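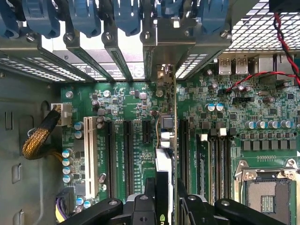 Gripper over an open desktop case. Blue retention latches along the bracket row, CPU socket empty.

Workshop tips: robot arm work inside a desktop PC

These rules apply to the bench arm at Urside and to any small arm used for taking apart or refitting desktop machines.

Before the arm is switched on

Unplug the mains lead and hold the power button for 15 seconds. Clamp the case to the bench on its side, board facing up. A case that slides 4 mm will put a finger into the board.

Tie back loose wiring. Braided power bundles are stiff and usually stay put. Thin twisted pairs do not, and they catch on finger bolts. If a pair runs across the work area, unplug it at the header and note the pin order.

Cover an empty CPU socket. The contacts in an LGA socket bend under very light force and are seldom worth repairing. Use the plastic cap that came with the board. Tape is not a substitute.

Speed and force

Set travel speed to 17 mm per second inside the case. Full speed is allowed only above the top edge of the side wall. Set the grip limit to 11 newtons for cards and plastic latches. Do not raise the limit to free a stuck part. Stop the arm and free it by hand.

Order of work

1. Remove bracket screws with a hand driver.
2. Open the retention latch for that slot only.
3. Release the catch at the end of the slot, if there is one.
4. Grip the card by its bracket and top edge, never by capacitors or connectors.
5. Lift straight up. Rocking the card end to end is a hand job.

People near the arm

Keep hands out of the case while the drives are live. The stop button goes on the side of your free hand, within reach without leaning. One person runs the arm and the same person calls the stop.

Upkeep

Check finger bolts every Tuesday and after any contact with the case wall. Wipe the finger faces with a dry lint-free cloth. Record force limit changes in the Lukumay log, with the old value next to the new one.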